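Weekly Check, Table Cell, With Comments

April 6, 2019
By Beca Rosser

I took over this checklist from the Bendero site and have cut it down twice. The version Serner sent with the arm runs much longer and has a tick box for everything, including whether the operator has read the tick boxes. I don't believe a sheet like that makes a cell safer. What follows are the items I will sign for. Each has a result and a comment, and the comment matters more.

1. Emergency stop. PASS
Pressed with the arm moving at slow speed, and again with it holding position. Stopped both times. Reset needed a full twist and a separate enable. The old sheet allowed a pass if the button "appears undamaged." Looking at a button tells you nothing, so I have struck that wording.

2. Speed limit for shared work. PASS WITH COMMENT
The limit set in the controller matches the sheet on the wall. I was told the limit can't be changed without a password. I asked who has the password and got four different answers. Change it and give it to one person on each shift.

3. Arm mounting and joint covers. PASS
Bolts checked with the torque wrench, none moved. Covers seated. Hour counter read 2,547 at the start of the check. Villalobos says the first grease inspection isn't due for a long while yet. I would like that in writing, with the model number on it.

4. Gripper fingers. PASS WITH COMMENT
Fingers close square and open all the way. No play when I pushed sideways by hand. The pads are a wear item and there is no wear limit anywhere in the paperwork. "Replace when worn" is not a limit. Until we get one from Adport, compare against the unused pair in the drawer and replace if you can see a difference.

5. Cables along the arm. FAIL
One tie missing near the wrist. The cable didn't snag during the slow run, but I wasn't willing to pass it on that basis. Refit the tie, run the arm through its whole reach at slow speed with someone at the stop, then have the item signed again. Don't run at normal speed before that.

6. Tables, clamps and posts. PASS WITH COMMENT
The cell works across two tables and the positions taught to the arm assume neither one moves. Try each clamp by hand. Push each post at shoulder height and watch the base. Check the gap between the tops against the marks on the floor. A table that has been leaned on all week can creep, and the software will not notice.

7. Work area before a run. PASS
Only the item being handled and whatever it sits on should be on the top under the gripper. For the food handling trials this means one plate. The keyboard and mouse stay on the equipment surface beyond the far edge of the large table.
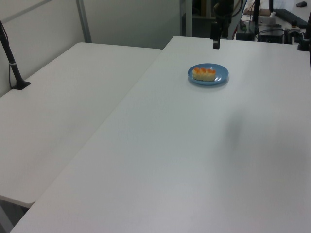 Reading time: 4 min

Start the first pick from a hover, with the fingers pointing straight down, and look at the clearance from the side. People check it from the front, which is the view that hides the error. If the fingers look low over a plate rim, stop and reteach the height. Do not trim it with an offset and tell yourself you will fix it later. I found 2 such offsets stacked on top of each other in the program, and neither had a note.

8. Food contact. NOT ASSESSED
Trial pastries are for handling only and go in the trash afterward. I have seen a leaflet saying the finger pads are "food friendly." I don't know what that means and I doubt the person who wrote it does. Treat the gripper as not food safe.

9. Power loss. PASS
Cut the supply with the arm extended and nothing in the fingers. Brakes held. Repeat with a load once item 5 is closed. I am not going to assume the answer is the same.

10. Vision check. PASS WITH COMMENT
Run the locate routine with the lights as they are during work. The supplier demo was done under its own lamps and I give it no weight. Shadows from the arm fall on the top, so run it once with the arm parked and once with it over the table. Write down both results, even if they match.

11. Log review. OPEN
The log shows 211 stops since the last review, of which 51 have no cause entered. "Unknown" is a fair entry. A blank is not. Shift leads to fill in what they can remember and mark the rest unknown.

Overall: not released for normal speed until item 5 is signed. Items 2 and 4 to be closed by the May check. If either is still open then, I will fail it.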